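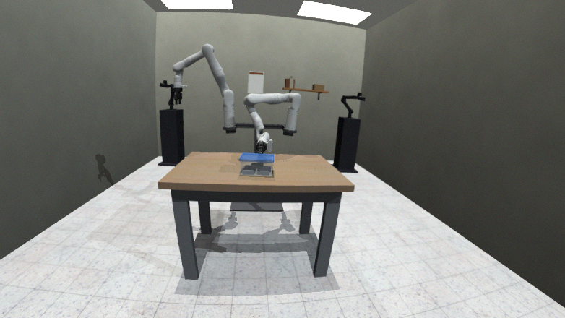 Tonddale Two-Arm Bench, simulation pack

The Tonddale bench is our favorite way to find out whether a gripper is any good before you buy one. You get a complete virtual cell with two arms on a shared crossbar, a table, a compartment tray, a lid and a room to put them in. Load it, bolt your gripper model onto either wrist and start trying things!

We built it around one annoying little job, packing a tray and putting the lid on. Picking up a block is easy for nearly everything these days. Lids are another story (thin edge, flat on the table, nothing to grab), and they show up the differences between grippers within a few minutes. Both arms can take part, so you can compare a one-arm approach with a hold-and-place approach without rebuilding anything.

What's in the pack

The cell, with both arms, crossbar and center post set up as one unit
Table, tray, tray items and translucent lid, each with its own mass and friction settings
Two side pedestals with mounts that accept a camera or a sensor
Room shell with ceiling lights you can dim or move
8 starter tasks, from a single pick to the full tray and lid
306 saved start positions, so two grippers can be tested on exactly the same layouts

Grippers we've tried

Boyang Dai ran the first comparison in August with three parallel-jaw models. The Verkatley short-finger was the surprise. It has less reach into the tray than the others, but it keeps its grip when the item tips against a compartment wall, and it recovers nicely from a crooked pick. The Laltitano wide-jaw is lovely on the lid and clumsy in the tray, where the open fingers bump the neighboring items. The Zou slim-finger gets into every compartment, though you'll want to bring the closing force down from the default or it shoves things sideways.

Over the full set of start positions the Verkatley finished 220 layouts with no retries. We'd love to see someone beat that with a custom finger, and the tip shapes are easy to swap.

A note on controllers

The pack ships with a position controller and a softer impedance controller. Start with position control while you check your gripper model, then switch over for the lid. Cuiping Guo's tuning file is included and it's a very good place to begin. Keep in mind that contact on thin parts depends a lot on the time step, so compare grippers at the same setting.

Camera views

Houda Erraji added a set of camera presets: front, overhead, one per wrist and one per pedestal. The overhead view loses the tray whenever an arm reaches across it. For learning from images we've had the best luck pairing front with a wrist view.

Download and support

The full download is 618 MB. Source meshes are included, along with a blank gripper template. Questions about importing your own model go to Weidong Ye through the support form, and if you have comparison results, send those too. We add user results to the table with each release.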